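Results and lap timing files for the Wolov road race series, as published by the timing crew. Last rebuilt Thursday, June 28, 2018.

# wolov-road-results

Plain text results for motorcycle road races run on the Wolov, Sosuvia and Virkura courses. The files cover practice, qualifying and races for the Supersport, Superbike, Lightweight and Supertwin classes. Sidecars are kept in a separate repository and use a different entry format.

## Layout

```
courses/ sector lines and course lengths
entries/ one entry list per meeting
sessions/ one CSV per session
penalties/ time penalties and exclusions
tools/ merge and check scripts
```

Session files are named by course, meeting, class and session, in that order, all lower case, with hyphens between the parts. A restarted race has one file for each part, ending in `-a` and `-b`. The combined result, where the regulations call for one, ends in `-agg`.
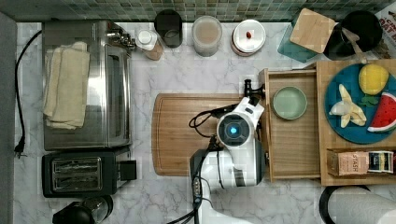 *Worktop with toaster oven and two-slot toaster.*

## Columns

| Column | Type | Notes |
|---|---|---|
| `plate` | integer | Race number as on the entry list |
| `class` | text | Short class code, see `entries/classes.txt` |
| `lap` | integer | Starts at 1; the warm-up lap is not recorded |
| `s1`, `s2`, `s3` | decimal | Sector times in seconds |
| `lap_time` | decimal | Line to line, in seconds |
| `gap` | decimal | To the leader at the line, blank in practice |
| `status` | text | `run`, `pit`, `out`, `dnf`, `dsq` |
| `source` | text | `tx` for transponder, `hand` for hand timing |

Sector times are stored to three decimal places. Hand times are stored to one and are never padded with zeros. If any sector on a lap has a hand time, the whole lap is marked `hand`.

The first lap of a race is timed from the lights and not from the line. For courses with a staggered start, the rider's own release time is used and the group number is given in the entry file. Lap one should not be compared with later laps.

## Courses

Wolov has three timed sectors. Sosuvia has two, so `s3` is blank in every Sosuvia file. Virkura has three, but the second sector line was moved to the far side of the bridge between the two meetings there. The two versions are listed in `courses/virkura.csv` as `v1` and `v2`. Full lap times are comparable across both; sector times are not.

Course length is measured along the centre of the road. The Sosuvia figure includes the temporary chicane before the finishing straight.

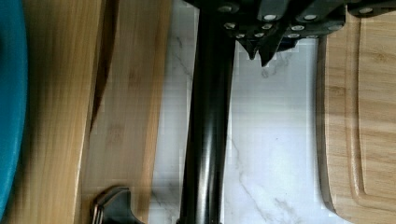
**Kwok**

## Known faults

- The transponder loop at the Sosuvia finish dropped out during Supersport qualifying. Laps in that session are hand timed from lap 7 onwards.
- Plates 10 and 30 were swapped in the first practice at Wolov. The file has been put right, but printed sheets handed out on the day still show the old order.
- Riders who stopped on the course and rode back to the paddock after the session have `out` and no lap time. Earlier versions gave them a very long last lap.
- Rain delays are not marked in the session files. Look in the meeting notes under `entries/`.
- In the Virkura Lightweight race, the red flag result was taken back 2 laps. The removed laps are still in the file with `status` left as `run` and a note in the penalties file. The merge script leaves them out; a spreadsheet will not.

Time penalties are held apart from the raw laps. To get the published result, run:

```
tools/merge sessions/<file>.csv penalties/<file>.csv
```

The script stops if a plate in the session file is missing from the entry list. It does not check rider names. Two riders shared a surname at Wolov, so always join on `plate` and meeting together. Race numbers are given out afresh for each meeting and do not follow a rider from one course to the next.

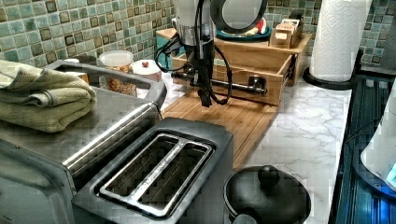

A rider entered in both Supersport and Superbike normally has a different plate in each. The `link` column in the entry list ties the two together and holds the lower of the two numbers. It is blank for riders entered in one class only. Newcomers are marked `n` in the same list, and their escorted laps are left out of the session files altogether.

## Changes

- Added the split course file for Virkura.
- `gap` is now blank in practice, where it used to be zero.
- Fixed line endings in all Sosuvia files.
- Removed the `speed` column. The trap was not checked against a known source and the readings should not be quoted.

The Sosuvia Supertwin files will be added in July, once the protest over the second race has been heard. Until then the folder holds practice and qualifying only.

## Use

The files may be copied and reprinted with a link back to this repository. They are not the official record. Where a time here differs from the signed result sheet, the signed sheet stands.

Send corrections as an issue, with the session file name, plate and lap number.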